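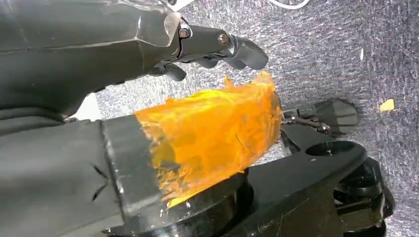 Short fiction

The Sorting Rule

The table in the hall was of light wood and had been assigned to Skekar until September. The register of the Mansilla cards was kept on a grey laptop at one side of it, and the cards were filed in a wooden organiser tray in the middle. The cards were gold. The rule for filing them ran to 5 paragraphs and had been written in another building.

Paragraph one required that each card be read before it was moved. Paragraph two required that its number be typed into the register. The remaining paragraphs dealt with the tray: which end counted as the top, how a card was to stand, and what was to be done with a card that belonged in two compartments. The answer to the last was that no card belonged in two compartments.

I had filed for most of the morning before I found one that did. It carried a number from the Zeso series and a heading from the Zokix series. I checked the number against the register, where it was listed under Zeso. I checked the heading, and it was listed under Zokix, with a different number, which belonged to a card I had already filed. I took that card out again. Its own heading was blank.

I put both cards flat on the table and telephoned the office.

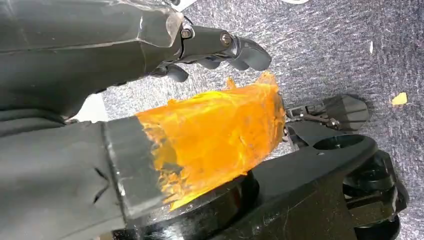
The rule does not provide for a blank heading, the office said, and therefore the heading cannot be blank. I was asked to read the card again. I read it again. I was asked whether the light was adequate. I said the hall had a great deal of light. The office then wished to know whether the tray was the right way round.

I said that it was standing at an angle, because at an angle I could reach all of it from the chair. There was a pause, during which I could hear paper being turned over. The office said that paragraph three assumed a tray set square to the table. It did not say what followed from this. It said the matter would be raised, and that in the meantime I should go on with the cards that were in order.

I went back to the register and sorted it by number, then by heading, then by date of entry. In the first two arrangements the fault showed as one line. In the third it showed as two lines, entered 9 minutes apart by the same hand. The hand was mine. I had no memory of either.
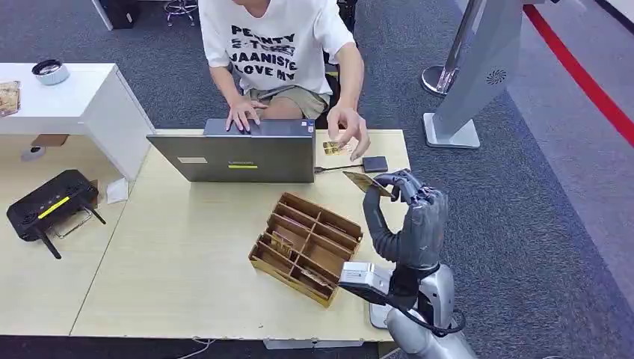 Elspeth Dunmore

The afternoon went to checking. I took the cards from the tray one compartment at a time, read them, compared them with the register and put them back upright. Over 70 agreed in every respect. I noted this in the remarks column, then took the note out, as the remarks column was reserved for faults.

The two remaining cards stayed flat. I tried the Zeso card in the Zeso compartment, where it stood well enough but made the run of headings wrong. I tried it under Zokix, where the headings were right and the numbers jumped. The card with no heading would stand anywhere. I noticed that I had begun to think of it as the more reliable of the 2.

At twenty to five the office telephoned. The matter had been raised. It had been found that paragraph three had been copied from the rule for an earlier tray, and that a sixth paragraph would be written. Until it arrived, both cards were to be treated as filed.

I asked where.

The office said that the place would be given in the paragraph.

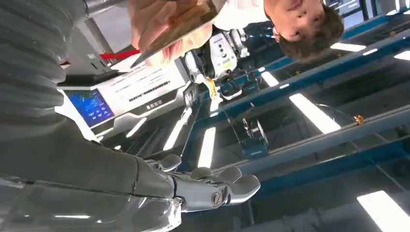
Paragraph six

It came the next morning, by the ordinary route, and was shorter than the others. A card whose number and heading disagree shall be filed by number. A card without a heading shall be given the heading of the card before it.

I looked at the card before it, which was the Zeso card, and typed the word Zokix in the empty field. Both lines in the register turned from red to black. I stood the cards in their compartment, one behind the other, and pushed the tray until its edge was square with the table. From the chair I could no longer reach the far corner, so I got up, moved the chair, and started on the next number.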